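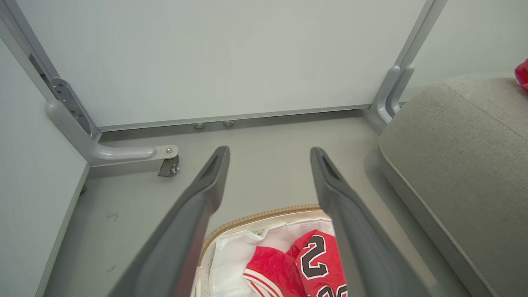
Gripper open over the basket, red jersey inside. Wodo lab, Oltham.

The Wodo open day in Oltham ran on 16 June 2018, and I attended the afternoon session on garment handling. Entry was by sign-up. Groups went in one at a time, and each slot covered 3 stations, of which the clothing cell was the last.

The cell is plain: white panels on wheeled stands, a gray floor, a cushioned seat at one side. The task is to move garments between a lined basket and the seat. Hernán Salazar gave the introduction and kept it to the control side. Each arm is commanded separately, and the software for timing the two together, called Vutach, has been in use since January. He spent most of his 8 minutes on grasp selection. A garment has no fixed shape, so a stored grasp point is of little use, and the system has to choose a new one for every attempt.

Two-handed work on a jersey was the part I had come for. The fingers are narrow and tapered, which suits picking at a fold but gives little contact area once the cloth is held. 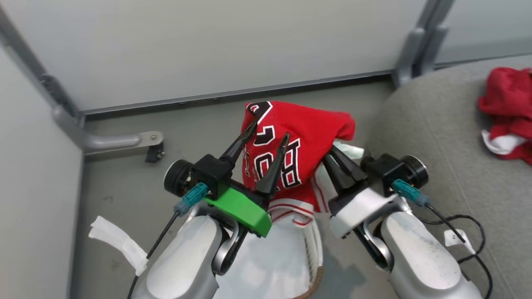

Gert Ngubane asked whether the same grip force would do for a heavy sweatshirt, and said that at Sibiya they had given up on a single setting after a week of dropped sleeves. Salazar replied that force is set per garment class, by hand for now. Automatic setting is planned – no date was given.

The wrist views interested me more than the overhead plots on the handout. From close in, the fingers cover a good part of the cloth, and the planner must work with what remains visible between and beside them.

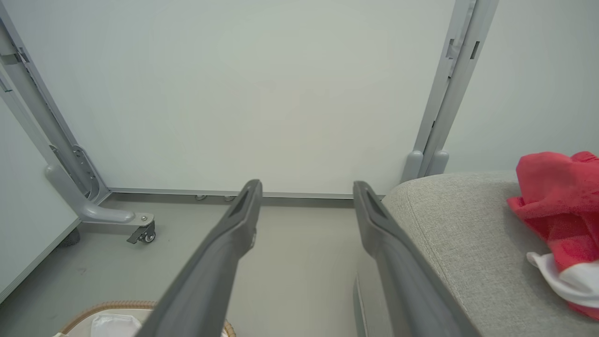
A second view from head height fills in some of the missing area, though the two must be calibrated against each other. Shabnam Durrani covered that procedure at the end. It takes 2 people and a printed target, and it is repeated whenever a mount is loosened. Slides are to be sent to everyone who signed the list at the door.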